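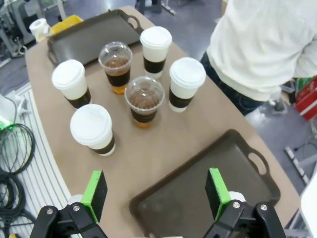

About Wuvon

Hi, and thanks for clicking over from the equipment pages! I started Wuvon after a long stretch of working on other people's bottling and kegging lines, mostly in small cider houses and soda plants, and I still spend more of my week in rubber boots than at a desk. We clean, repair and rebuild the packaging end of small beverage plants. If it fills, caps, seams, labels or rinses, we've probably had it in pieces on a floor somewhere.

How we got going

My first paying customer was Okoth, a cidery with a six-head filler older than I am. They'd been quoted for a brand new line, which they couldn't afford, and the old one was foaming so badly that they were losing a good part of every run down the drain. I spent 14 days on it. New seals, new vent tubes, a proper look at the carbonation temperature (it was way too warm by the time it reached the bowl), and a lot of sweeping up glass. They ran that filler for years afterward, and they told their neighbors, and the neighbors called me. I didn't have a logo yet. I had a van and a borrowed torque wrench.

These days there are 6 of us. Two do mostly electrical and controls, three are mechanical, and I float around and answer the phone. We work out of a shop on the old Wultard mill site, which has good high doors and terrible heating. In January you'll find us all gathered at the parts washer.

What we do

Most of the work is on lines that run somewhere under 70 cans or bottles a minute. Big plants have their own maintenance departments, and they're good at it. The places we like are the ones where the person who makes the drink is also the person clearing the jam at the capper, so we try to set things up in a way that one tired human can manage at the end of a shift.

A normal job starts with a visit. I'll ask to watch a full run, start to finish, including the cleanup, and I'll probably get in your way a bit. I want to see what you do when nobody from outside is telling you how to do it – which valve you kick, where the towel is stuffed, what the sticky note on the panel says. Then you get a written list from us with prices beside each item, and you pick what you want done. Some folks do the whole list at once, some do one line a season. Both are fine with me!

We also do seamer checks, changeover parts for new can sizes, and spare kits. The spare kits came out of one very bad July when three customers blew the same gasket in the same week and I drove 280 miles with a shoebox of rubber rings on the passenger seat. Now every line we rebuild leaves with its own box, labeled, with a parts list taped inside the lid.

The Rokon

People ask about this one a lot, so okay. The Rokon is a little bench rinser we designed ourselves for growlers and odd-shaped bottles that won't sit right in a standard rinser. We build them in small batches over the winter. It has one pump, one foot pedal and very few parts that can go wrong, and you can take the whole thing down with two wrenches. There's usually a waiting list by spring, so if you're thinking of one, write to us in the fall.

What we don't do

We don't do brewhouses, boilers or refrigeration. We'll happily tell you who we'd call, though. We don't sell new filling lines on commission either, and if you ask me whether to fix the old one or replace it, you'll get my opinion for the price of a coffee.

Coming by

The shop is open from 7 in the morning, and somebody is nearly always around until 4. Call first if you're bringing something heavy so we can clear the forklift lane. Parking is on the river side, past the loading dock, and the door you want is the green one with the bell that sticks. Give it a good push.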